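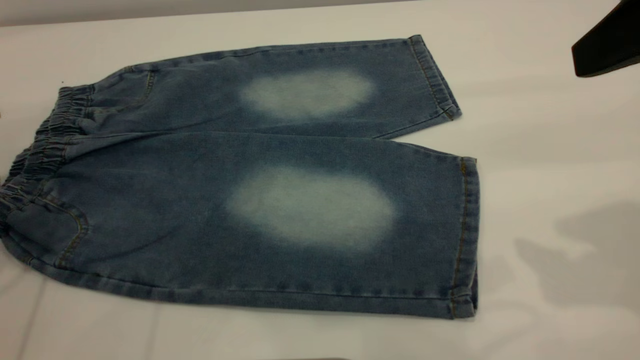 Figure 1. Fixed camera: denim item with elastic waistband, laid flat, gripper clear of the cloth.

Cirden garment handling software
Progress report to Petersen, December
Prepared by Lambros Michailidis

1. Status

Work on the perception and planning packages is on schedule. The logging and replay package is behind, for the reasons given in section 5. No change to the budget is requested. The period was spent mainly on three items: keypoint detection on denim, handoff between the fixed and wrist views, and a rewrite of the fold planner's state estimate.

2. Keypoint detection

The detector used until the last report was trained mostly on plain knits and performed poorly on denim. Its main fault was treating strong changes in brightness as garment boundaries. Faded knee patches such as the two in Figure 1 were the usual trigger. The segmentation mask would close around the pale area and the leg beyond it would be lost.

The mask stage now takes its outline from a separate edge network, and the keypoint stage runs on the full mask without any further cropping. We relabeled 258 frames by hand to support the change. Waistband corners, hem corners and crotch point are labeled where visible and marked as hidden where they are not. The old label set had no hidden class, so annotators had been guessing, and those guesses went straight into training.

Waistband corners remain the weakest keypoints. Gathered elastic gives a curved, ridged outline and the corner position is poorly defined even for a human annotator. We have widened the tolerance on these two points and left the planner to choose a grasp at the hem when the waistband confidence is low. Broner has asked for the tolerance to be configurable per garment class. That is a small change and will go into the next release.

3. Wrist view handoff

The fixed camera gives the coarse grasp pose. The wrist camera refines it over the last part of the approach. Two problems were worked on.

The first is blur. Frames captured during fast wrist rotation carry little usable texture, and the refinement step was accepting them with the same weight as still frames. A sharpness score is now computed on each frame and passed to the filter as a variance term. Frames under the threshold are dropped. 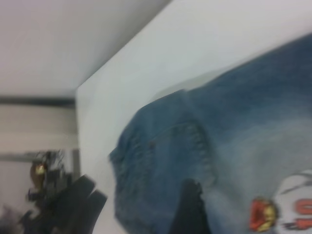
Figure 2. Wrist camera, tilted and blurred, with pocket stitching and part of a printed patch in view.

The second is matching. Pocket topstitching is a useful local feature on denim and often stays readable when the weave does not, as in Figure 2. The matcher now includes a curve descriptor for stitch lines. Printed areas are masked out before matching, as a partly cropped print tended to pull the match toward itself.

The refinement loop runs at 10 Hz on the current controller. The target is 16 Hz. Profiling shows most of the time going to image transfer between processes, and a shared memory transport is in test on the Soris branch. It will not be merged until the timestamp fault described in section 5 is closed.

4. Fold planner 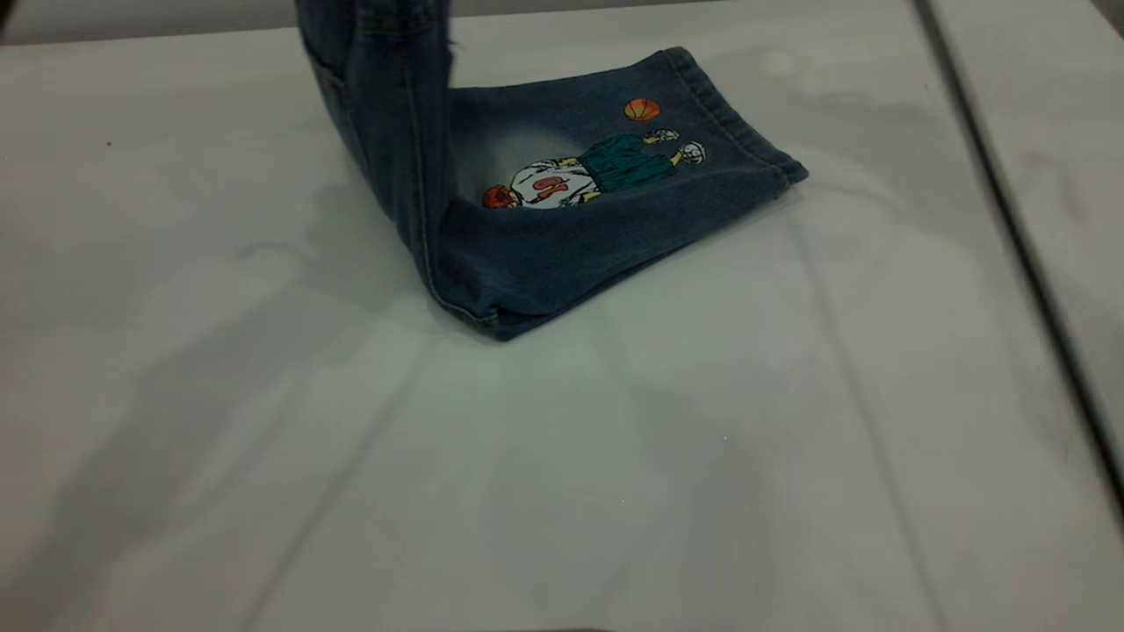 The planner's state estimate has been rewritten to allow a garment to be part supported by the table and part suspended. The previous version held a single flat polygon and could represent a garment only before or after a move. Intermediate states were inferred from the arm trajectory, with no check against the cloth. The new estimate splits the mask at the contact line and tracks each region separately. In the fixed view placed at the head of this section, the upright denim goes to the suspended region, the leg with the basketball player print goes to the flat region, and the sharp bend between them is the contact line. The shadow thrown by the bend is thin and dark and was at first picked up as a second contact line. A minimum width test removed it.

The planner replans if the contact line departs from its predicted position by more than 8 mm. The value was set by hand and will be revisited once replay data is available. Replanning in mid-move is limited to the lift and drag primitives. The flip primitive still runs open loop.

5. Logging and replay

The two camera streams are stamped by different clocks. Drift between them is small over one move but builds up over a session, and replayed runs do not match live ones closely enough for regression testing. A common clock has been specified and the driver change is written. It is awaiting review. Until it is in place, regression tests use fixed camera data only, and the wrist refinement is checked on the live system.

6. Next period

Merge the common clock driver and restore regression tests on both streams.
Merge the shared memory transport and measure the loop rate again.
Add per-class keypoint tolerance as requested by Broner.
Extend mid-move replanning to the flip primitive.

A software review with Petersen is set for Tuesday. Release notes and the revised interface document will be sent ahead of it.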